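Consumer Claims and Evidence
Session 2 -- Mattresses and bedding
Glenys Hopkin

Reading: the Vaughan chapter on product trials, which is dull but sound. The Wikilholm entry on sleep surfaces will do for vocabulary and should not be cited.

We start with firmness. Shops talk as if it were a fixed property, like length. There is no rating that all makers share, so one firm's "medium" may be another's "firm". The Muteck leaflet (handed out last week) goes further and promises "deeper sleep from the first night". Look for what was measured. The leaflet gives 58 sleepers, all of whom had just been given a new mattress, and asks them how they felt about it. I would feel quite well disposed too.

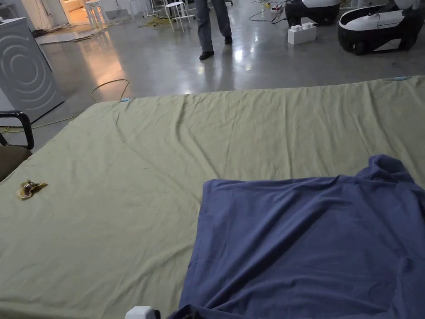
Why is a comparison group needed if the sleepers say they feel better?
Because people given anything new tend to report an improvement, and without a second group on some other new mattress we can't tell how much of it belongs to the product.

The Orkness survey is larger, with 889 replies, and gets quoted for that reason. Size does not rescue it. The replies came from customers who chose to answer, and those who had sent the mattress back were never asked. Keep this one in mind when we get to missing data in November.

Bedding claims are weaker still -- "breathable" and "hotel quality" mean very little until someone says how they were tested. Thread count at least is a number, though makers count plied yarns in different ways.

For next time: bring two advertisements and mark every claim that could be checked.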